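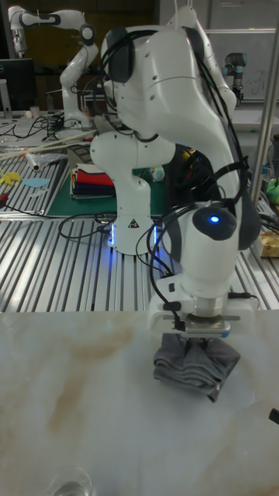

Gripper on a folded grey cloth, cables over the arm, glass on the same worktop.

Reading time: 3 minutes

How to do a walk-round that is worth the paper

Most cell checklists I get sent have been filled in by someone sitting down. Every box is ticked and the pen never changed angle. The sheet we used at Wident had 31 lines on it, and I doubt anyone read past the first page. What follows is shorter. It won't make a cell safe by itself, and it doesn't replace your risk assessment, whatever the person selling you the template says.

1. Stop the arm and look at the lights. A blue light tells you what the maker decided blue should mean. Look it up in the manual for that model and write the meaning on the sheet. Two arms from different makers may well use the same colour for different states.

2. Follow the cables by hand, with the power off. Start at the base and finish at the gripper. Loops draped over joints are common on arms that get refitted often, and "it's always been like that" is a poor inspection record. Move each joint through the range the job needs, at the slowest speed you have, and watch for anything that pulls tight or rubs. Clips are cheap.

3. Clear the surface the gripper works over. Drinks go somewhere else, full stop. I have read a very long house rule on liquids from Ulik that allowed "sealed or supervised" cups, and I still don't know what a supervised cup is. 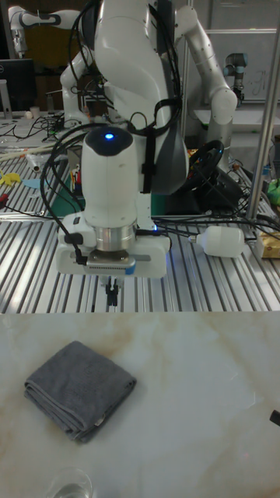
Cloth work makes people careless here, as a towel seems harmless. The towel is, mostly. The fingers closing on it are the same fingers that would close on your hand, and a force limit typed into a settings page is a claim until you have measured it. We set ours at 80 newtons and take 10 readings at the point of grip. If one is over, the cell stays off.

4. Deal with the table behind. Mats, bags, pens and offcuts all drift into reach. Mark the arm's full reach with tape and keep loose things outside it.

5. Ask who can stop it. Every person in the room should be able to point to the stop button without looking round first. Try it. Feyisa's training pack gives this one line on page two, and I'd have put it on the cover.

6. Sign it only if you did it. Leave the box blank if you didn't get to that step, and write down why.

Repeat after any change of gripper, cable or task. The Sana template says every 3,000 cycles, but I have never seen where that number came from, so I would treat it as the longest you should leave it.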